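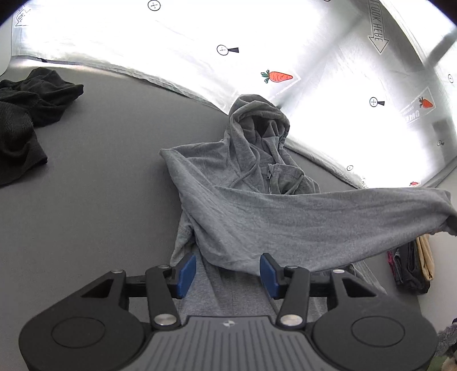 Foto: Projekt Volida / Werkance, frei verwendbar mit Nennung der Quelle

Volida – Wäsche falten, Stück für Stück
LIESMICH, Stand: 7. Oktober 2025

Hallo und schön, dass du reinschaust! Volida ist meine Sammlung von Bildern und Notizen rund ums Wäschefalten. Angefangen habe ich im April mit einem einzigen Korb und der Frage, warum mein Kapuzenpulli im Schrank immer doppelt so dick ist wie alles andere. Inzwischen sind es 1.135 Bilder aus 16 Durchgängen, und 561 davon haben schon eine Notiz von mir.

Was drin ist

Oberteile, Hosen, Socken, kleine Tücher und alles, was man beim besten Willen nicht zuordnen kann (dafür gibt es den Ordner "rest"). Kapuzenjacken mit Reißverschluss haben einen eigenen Ordner bekommen, weil sie mich wirklich am meisten Nerven kosten. Die graue oben liegt mit der Vorderseite nach oben, ein Ärmel ist schräg über die Brust geschlagen. Den zweiten lege ich bei solchen Jacken gern in die Gegenrichtung, dann kommt der Saum hoch und ganz zum Schluss die Kapuze. Manche machen die Kapuze zuerst – geht auch, wird bei mir aber immer ein Klumpen.

Wie die Notizen aussehen

Pro Bild eine Zeile in notizen.csv, mit Semikolon getrennt: Bildnummer, Art des Teils, Farbe, Zustand, Bemerkung. Beim Zustand benutze ich "glatt", "halb gefaltet", "zerknüllt" und "verdreht". Die Grenze zwischen den letzten beiden ist Gefühlssache. Wenn ich unsicher war, steht in der Bemerkung ein Fragezeichen, und das bleibt bitte auch stehen!

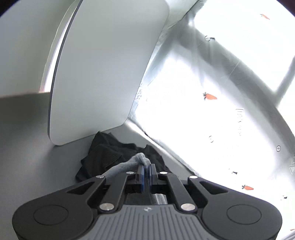 Kleinteile: graues, flauschiges Stück (Socke oder Tuch?), verdreht; dahinter schwarzer Stoff, zerknüllt

Bei den Kleinteilen ist die Spalte "Art" am wackeligsten. Zusammengedreht sieht eine Socke fast genauso aus wie ein Läppchen, und schwarze Sachen auf einem Haufen sind sowieso ein Kapitel für sich. Ist das Gerippte ein Bund oder einfach Strick? Im Zweifel habe ich "Stoff, unklar" eingetragen und bin weitergegangen.

Ordner

jacken, oberteile, hosen, kleinteile, rest. Die alten Ordner "cekasari" und "yadav" heißen nach den beiden Wäschekörben, mit denen ich zuerst sortiert habe. Ich löse sie nach und nach auf, also bitte nichts Neues hineinlegen.

Bekannte Macken

In 2 Durchgängen fehlen die Farbangaben komplett. Grau und Dunkelgrau habe ich am Anfang nicht getrennt, später schon. Und bei den Hosen steht öfter "halb gefaltet", wo man genauso gut "glatt" sagen könnte.

Mitmachen

Korrekturen nehme ich sehr gern, am liebsten als geänderte Zeile mit Bildnummer und kurzem Hinweis, was vorher dastand. Neue Faltweisen sind auch willkommen – vor allem für Spannbettlaken, die fehlen bisher völlig.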